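Two grippers, one bin, and a spec sheet I no longer believe

I have been putting off writing about the Pureck gripper because I wanted to like it. The Grosthorpe demo video is very good. A hand goes into a bin, the hand comes out with a thing, and the music gets louder. What the video leaves out is how many takes it took, and which things were left off the table that day.

My setup is dull. One arm, sheet-metal bins, a mix of household junk, and a script that says go. I ran the Pureck against our old Lanz two-finger, which has been on and off that flange more times than I care to admit. Each gripper got 300 picks. Same objects, same bin, same person resetting things by hand and getting bored.

The Lanz is a stupid gripper and I mean that kindly. It closes, it opens. If you point it at the wrong place it closes on nothing and tells you so. The Pureck has jointed fingers that are supposed to wrap around whatever they meet, and the sales page uses the word "adaptive" so often that I stopped seeing it. On boxes I couldn't tell the two apart. On soft things the Pureck was better, and I'll give it that without arguing.

Long round things are where I started swearing. A hairbrush has a fat end and a thin end, it rolls, and the bristles give the fingers something to skate on. Grab it by the barrel and it tilts. Grab it by the handle and the heavy end wants to stay where it is. Pureck's notes say the fingers "self-center on cylindrical items." Maybe on a bench. Down in a bin with sloping walls you don't have much room to come in at the angle you'd like, and one finger tends to arrive before the other and give the brush a shove.

I also tried the Orkum controller, on loan for 3 weeks in April, because somebody always says the gripper is fine and your controller is the problem. It let me slow the last 100 millimeters of the approach, and the shoving got less. So did everything else, including my patience. You could do the same thing on the stock controller with an afternoon and a text file, and I have.

About the price. The finger set I was quoted came to 700 dollars, before cables and before the adapter plate, which has its own part number and its own lead time. For a shop that picks soft goods all day I can see it. For mixed bins I'd want somebody to show me a full run with no cuts, on objects I bring myself. I've asked Grosthorpe for that twice and got a PDF both times.

The Lanz goes back on next. I still want to try it with longer fingertips on the brush and the other handled things, and I'll post the pick logs for both once I've cleaned out the runs where I forgot to turn the air on.

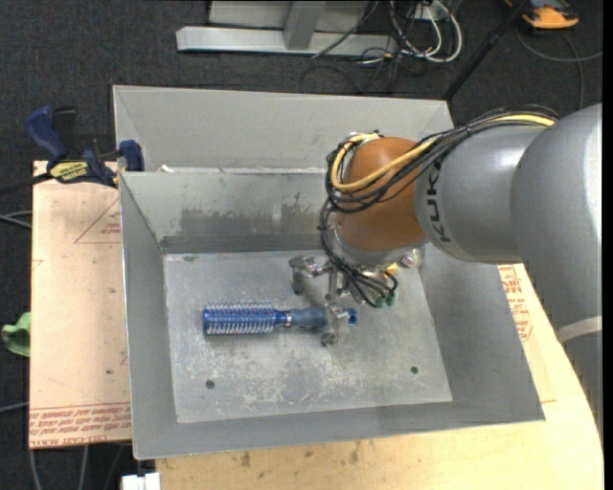

Posted by the blog's owner, automation technician and reluctant buyer of grippers

Filed under: grippers, bin picking, complaints
2025-12-27

A blue round hairbrush again, lying flat on the bin floor with the fingers down around the handle. The bristle end is the part I'd worry about: it's all out to the left with nothing near it. I'd still take a plain pair of jaws for this one.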